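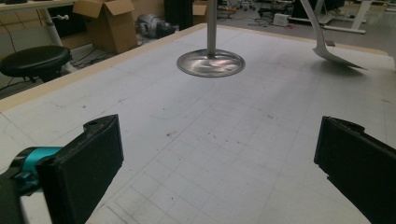 The Dekley Map

My uncle left me the map and the argument that came with it. The map was supposed to date from 1879 and show every lot in Dekley, back when Dekley was going to be a city. The argument was that our family owned lot 221, under what is now the parking lot of the Clindov Savings Bank.

I never believed it. My uncle also believed in a horse system and a cure for baldness.

Still, I took the thing to Chae-won Jeon at the county records office, mostly so I could tell my mother I had. She unrolled it on the counter and put a stapler on one corner and her coffee on another, which did not look like expert handling to me.

"Who told you 1879?" she said.

"My uncle."

"And who told him?"

"A man named Woo. He sold it to him."

"For how much?"

"Two hundred dollars."

She wrote "$200" on a yellow pad and underlined it. I asked if that mattered and she said no, she just liked to know.

She went away for a long time. I read a poster on flood insurance. When she came back she had a gray book open to a page of small brown handwriting, and she turned it around so I could read it. Kila Street, the one that ran along the bottom of my map, had no name until 1929. Before that it was a creek.

"So it's a fake," I said.

"It's a late copy, or a fake, or somebody drew what they wanted. I can't tell you which."

"You must have a guess."

"People come in here wanting me to guess," she said. "Then they quote me to a lawyer."

I should have been pleased. I had been right for thirty years, at Thanksgivings and two funerals, and here was a book that backed me up. But I kept looking at lot 221. Someone had gone over the lines twice, and in the corner there was a tiny tree. None of the other lots had a tree.

"Was there a tree there?" I asked.

"The book doesn't do trees."

"Would anything?"

She took her coffee off the corner and the map rolled itself halfway shut. There might be tax letters, she said, down in the basement, in boxes with no list. It would take days. In her opinion it would be a waste of them.

I told her that was my opinion too. Then I asked what time the basement opened.

"Nine," she said. "Bring a sweater."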